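Rirkaldale 的羊毛仓库改图书馆

2020年6月23日

一月份去了一趟 Rirkaldale,看那座由羊毛仓库改成的镇图书馆。回来以后笔记一直放在电脑里,最近整理硬盘才翻出来,趁还记得,写成一篇。

设计方是 Asell,一家规模不大的事务所,做过几个学校和一个诊所,旧建筑改造做得不多。项目负责人是 Marion Pollock。我事先写邮件约了时间,她带我走了一上午,下午我自己又进去坐了两个多小时。下面写的东西,有一部分是她讲的,有一部分是我自己看的,我尽量分开说。

仓库原来的样子

Rirkaldale 在河谷里,主街跟河平行,仓库就在主街和河之间。房子是长条形,两层,砖墙,木屋架,朝河的一面开着一排装卸口。羊毛生意没了以后,它当过饲料店,当过家具店的库房,最后空了好些年。屋顶漏过,北端的楼板烂掉了一块,其余部分保存得比外表看起来要好。

老图书馆在镇公所的底层,只有一间大屋,层高低,书架顶到天花板。镇里想换地方想了很久。一开始的方案是在停车场那边新建,后来算下来造价太高,又有人提出仓库空着,才转到这边来。

改造后的总建筑面积是1,421平方米,包括底层的阅览区、儿童区、一个可以分开使用的活动室,二层的自习区和地方档案室,还有设备间和办公室。对一个这样大小的镇来说不算小。Marion Pollock 说任务书里最初的面积比这少,多出来的部分主要是北端那一跨。任务书里打算把它拆掉做成院子,后来结构工程师看过,认为墙体可以留,就留下来了。

外面几乎没动

从主街走过去,第一眼看不出改造。砖墙没有清洗到发亮,旧的修补痕迹都在,有几处一看就是不同年代的砖。她说当时有人建议整体喷砂,她们没有同意,喷砂会把砖的表层打掉,以后吸水更厉害。最后只用清水低压冲了一遍,把后来抹上去的水泥勾缝剔掉,换成石灰砂浆。

勾缝做得很细。我凑近看了南山墙,新旧砂浆颜色接近,但新缝稍微往里收了一点,砖的棱角能看清楚。有一段不一样,缝抹得鼓出来,颜色也偏灰。我问了一句,她说那是试做段,工人第一天做的,后来调整了做法,这一段留着没返工。

补的砖来自 Trullmont 一座拆掉的洗衣房,离这里不远,尺寸跟仓库的砖差一点点,要靠灰缝来找齐。窗洞下面补得最多,原来的窗台石断了好几块。

入口换了位置。旧大门在主街一侧正中,现在封成了一扇固定的大玻璃,人从南端进。这个改动我起先不太理解,从街上过来要多走一段路。进去以后明白了一些,从南端进门,视线可以一直看到北端的墙,整个长度都在眼前。如果从正中进,左右各看一半,这个房子最大的特点就没有了。不过南端门口没有雨棚,只是门往里退了一步,下雨天有人收伞,后面的人就得在外头等。我去那天就在下雨,门口确实挤。

门厅地面铺的是旧石板,从仓库装卸台上拆下来的,重新切过边。表面有很深的磨损,我担心轮椅和婴儿车不好走,试着推了一下门口放还书的小车,轮子有响声,但不颠。

屋架

室内最值得看的是屋架。木桁架一榀一榀排过去,间距不完全一样,北边比南边密。Marion Pollock 的解释是仓库分两次建成,北边后接的,当时可能想在梁上吊更重的东西。档案里没有找到图纸,这只是推测。

木料大部分是原物,颜色很深。端部腐朽的几根没有整根换,是把坏的一段截掉,用新料接上,螺栓露在外面。新料没有做旧,颜色浅很多,站在二层看得很清楚。我喜欢这种处理,哪里修过一目了然。同去的一位朋友不喜欢,觉得像打了补丁。

二层楼板在中间开了一个长方形的洞,让底层也能看到屋架。洞口四周的栏杆是细钢条,间距密,顶上加了一条木扶手,扶手宽到可以放一本书。有人真的放了,底下的人抬头看了好几回。图书馆的人后来在扶手上贴了小条子,请大家不要放东西。这类事情设计的时候很难全想到,扶手窄一半就没有这个问题了。

木梁上原来有很多铁钩,挂羊毛包用的。全部除锈以后留在原处,没有用途。儿童区上方的几个挂了布做的鱼,是镇上小学做的。

保温做在里面

外墙要保持原样,保温就只能做在室内一侧。这是整个项目里技术上最难的部分,也是我去之前最想看的部分。

内保温的麻烦在于湿气。墙体外侧变冷以后,室内的水汽穿过保温层,可能在砖的内表面凝结。如果梁头又插在墙里,木头就会慢慢烂。Asell 用的是木纤维板,贴在石灰找平层上,外面再抹石灰,让墙能两边透气。梁头周围没有用膨胀泡沫封死,用的是麻丝加石灰塞缝,气密靠一圈专用胶带解决。

保温板厚度也没有追求最大。她给我看了一张对比图,板再加厚,能耗降得有限,墙里的含水率却明显上去。最后选了一个折中的厚度,在三个梁头里埋了湿度探头,读数接到设备间的一个小屏幕上。我去的时候屏幕是黑的,管理员说前一晚断过电,还没重新启动。所以数据我没看到,不好下判断。

屋面是另一回事。旧瓦拆下来,能用的接近一半,集中铺在朝街的一坡,朝河的一坡用新瓦。屋面保温做在椽子上方,这样室内能保留完整的木构,代价是檐口抬高了。从街对面看,檐口比老照片里厚,她们用一条退进去的阴影缝把厚度分成两截。不特意去看不会注意。

窗户由 Prasertsri 提供,木框,双层玻璃。分格照着原来的铁窗来,但木框做不到那么细,所以每扇少分了一格。地方保护部门为这个开了好几次会,最后同意了。我对比过老照片,少一格的区别比我预想的大,窗子看起来更空。要我选的话,我会只在朝街的一面保留原来的分格,朝河那面可以松一点。

晚上住在镇上

当天的车回不去,我在镇上住了一晚。住处在主街尽头,走到图书馆几分钟。晚上把白天拍的照片倒进电脑,又把笔记补了一遍,外面一直下雨。第二天早上雨停了,我又去河边看了一次仓库的背面,水位比前一天高,装卸口下面的旧台阶淹了两级。

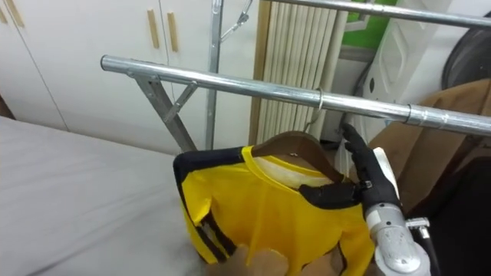
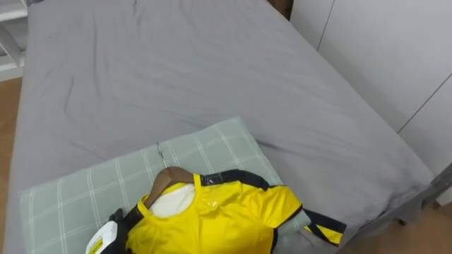
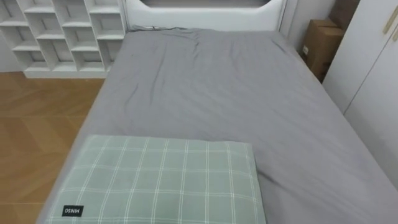
光线和声音

回到图书馆。仓库本来就不需要多少光,窗小,而且偏高。改成阅览室以后,照度是个大问题。保护部门不同意在朝街的屋面上开天窗,朝河的一坡可以开。结果是天窗全在一侧,下面正对着二层自习区的长桌。

朝河那面偏东,早晨阳光会直接照到桌子上。她们在天窗下面装了一排布的挡板,斜着挂,光先打到布上再散下来。阴天效果很好,桌面光线均匀,不用开灯也能看书。晴天是什么样我没有遇到,管理员说夏天上午有几个座位没人愿意坐,会晃眼。

底层靠窗的位置最受欢迎。窗台很深,墙厚加上保温层,正好做成坐的地方,铺了毛毡垫。我下午去的时候全坐满了,多数是中学生,也有两个老人在看报。离窗远一点的书架之间就比较暗,灯装在书架顶上往上打,靠屋顶反下来,可屋顶是深色木头,反不了多少光。后来他们在书架侧面又加了小灯,电线走在明处,看得出是后补的。

声音方面,楼板开洞带来的影响最明显。儿童区在底层北端,孩子讲话,二层听得到。设计时在木桁架之间吊了吸声板,板面跟屋面平行,漆成深色,混响控制得不错,拍一下手很快就没了。但混响短不等于声音传不过去,直达声是挡不住的。自习区靠洞口的几张桌子,下午三点以后基本不适合自习。

Marion Pollock 对这件事讲得很直接。她说方案阶段讨论过用玻璃把洞口围到顶,预算不够,她个人也不愿意围,一围屋架就被切断了。折中的办法是把讲故事的时间固定在上午,自习的人下午来得多,两边错开。这个安排要靠图书馆配合,建筑本身没有解决。

我觉得可以把儿童区和活动室对调。活动室在南端,有单独的门和隔墙,本来就是隔声的,放儿童区正好。问题是活动室要在闭馆以后对外开放,必须靠近入口。两个要求撞在一起,只能选一个。

书架的布置

书架是重新做的,桦木多层板,高度控制在一个成年人能看过去的程度,所以站在任何地方都能看到整个房间。代价是架子多,占地大。藏书量比老图书馆多不了多少,一部分旧书进了二层的密集架。

书架底下有轮子,可以推开,给讲座腾地方。我问管理员实际推过没有,她说开馆那次推过,之后没有。装满书以后两个人推不动,要先搬下来一半。地面的石灰石板又有缝,轮子容易卡住。带轮子的书架我在别的图书馆也见过好几次,使用情况都差不多。真要腾地方,不如老老实实留一块空地。

活动室能坐50人,椅子可以叠起来放进墙里的柜子。柜门用的是仓库的旧地板,钉眼都在,关上以后是一整面木墙。这面墙做得好,比例舒服,门缝对得齐,拉手就是在板边上挖了一道槽。当天下午有个织毛线的小组在里面,门开着,我站在门口看了一会儿柜门,她们以为我要报名。

地方档案室

二层北端是档案室,也是整座房子里唯一控温控湿的房间。做法是房中房,在旧墙里面另起一个木箱子,和外墙之间留一条能走人的缝,检修用。箱子四面封闭,只有一扇门和一面朝阅览区的小窗。

我很喜欢那条缝。从缝里走过去,一边是没有粉刷的旧砖墙,能看到砖上写的数字,大概是当年记包数的粉笔字,被人用一块玻璃护起来了;另一边是新的木板墙,背面的龙骨都露着。没有装饰,灯是普通的工地灯。平时不对外,要跟管理员说一声才能进。

档案室收的东西很杂,有羊毛公司的账本,有教堂的登记簿,还有一批家庭捐的照片。管理员拿了一张仓库的旧照片给我看,朝河的一面停着平底船,装卸口全开着,里面黑黑的看不清。背面只写了地名,没写年份。

造价和工期

我没有拿到完整的造价表,只知道一个大概的构成。结构和屋面占得最多,其次是机电,家具反而比想象的少。镇里出一部分,地区的旧建筑基金出一部分,剩下的是募捐。募捐有一种叫“一榀屋架”的方式,捐到一定数目可以在桁架上钉一个小铜牌。铜牌钉在很高的地方,从地面读不出来,算是设计方争取来的。

工期拖过一次。拆饲料店留下的混凝土地面时,发现底下有一条砖砌暗渠,通到河里,图纸上没有。暗渠还在走水,不能填,只好把地面的基础改成跨过去。停了10个星期重新计算。现在南端门厅有一块可以掀开的铸铁盖板,下面就是那条渠。雨天站在旁边听得到水声,我去那天声音挺大。

河边的房子总要考虑淹水。镇里给的防洪标准是按100年一遇算的,仓库底层地面正好比这个水位高一点。插座全部抬到窗台高度,墙脚一圈没有用木纤维板,换成了不怕水的保温材料,外面照样抹石灰。书架最下面一层离地也比常见的高。Marion Pollock 说,多留的这点余量没有花多少钱,将来真进了水,擦干净能接着用。

供暖用的是河水源热泵,配地板采暖。二层楼板是木的,不好做地暖,用的是沿墙的散热片。一月份去,底层暖和,二层靠洞口的地方有一点凉,坐久了要穿外套。热空气往上走,按说二层应该更暖,她们怀疑是天窗附近有下沉的冷气流,准备再测一次。

几处不满意的

洗手间太少,而且都在底层,二层的人要下来。电梯在办公室旁边,标识不明显,我看到一位拄拐的先生问了两个人才找到。

标识系统整体偏小,浅灰色的字印在白墙上,远了读不清。图书馆自己打印了大字的纸贴在旁边,透明胶带已经翘边了。标识是另外一家做的,不在 Asell 的合同里,但建筑师总归应该看一眼。

室外的自行车架放在背街的一侧,靠近垃圾间,用的人少,车都锁在主街的路灯杆上。镇里说今年会在南门口加一组。

朝河的平台是后来加的,木板铺面,没有防滑处理。那天下雨,平台门锁着,门上挂着“湿滑暂停开放”的牌子。这个平台位置很好,能看到整条河湾,可惜一年里有不少日子开不了。我在信里跟她提过可以嵌防滑条,她回信说已经订了料,等天气好了就施工。

去的方法

从 Trullmont 坐区间巴士到 Rirkaldale,在桥头下车,沿河走,看到长长的一排装卸口就到了。绕到南端进门。想看档案室外面那条缝,上午去比较好,管理员不忙。活动室有人用的时候不要进去。拍照在底层可以,儿童区不行,二层要先问。

下次想等夏天再去一次,看看天窗底下到底有多晃眼,也把梁头探头的读数抄回来。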